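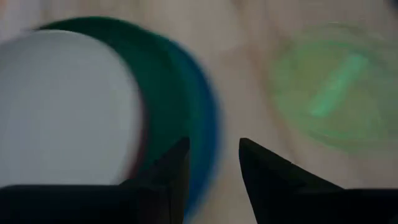
Session 4: Who is the museum audio guide talking to?

Reading: Rustad, chapter 3, and the Landitz visitor survey (handout from last session).

The survey says 65 percent of visitors to the Landitz gallery "engaged deeply" with the permanent collection. Look at how the question was asked. Visitors got it at the exit, from a staff member, with a free postcard in hand. I would have said yes too.

Rustad takes the figure at face value and builds most of her chapter on it. Imai is more careful. He followed visitors through the altarpiece rooms and found that people with audio guides stood longer in front of the numbered works and walked straight past the rest. Is that engagement, or is it obedience? He leaves the question open - too politely, in my view.

Terms you need
Dwell time: how long a visitor stays in front of one work. Easy to measure, hard to interpret.
Stop: any work with a number on the guide.
Script voice: the person the guide pretends to be. At Landitz it is a painter's apprentice, and there is no record that the painter had one.

For discussion
Who chose the stops? The Landitz catalog doesn't say.
Would a guide with no script voice do worse? Find evidence before you answer.

Written work
One page on a guide you have used yourself. Please don't quote the museum's own press material as proof that the guide works. Hand it in at the start of Session 5, on paper.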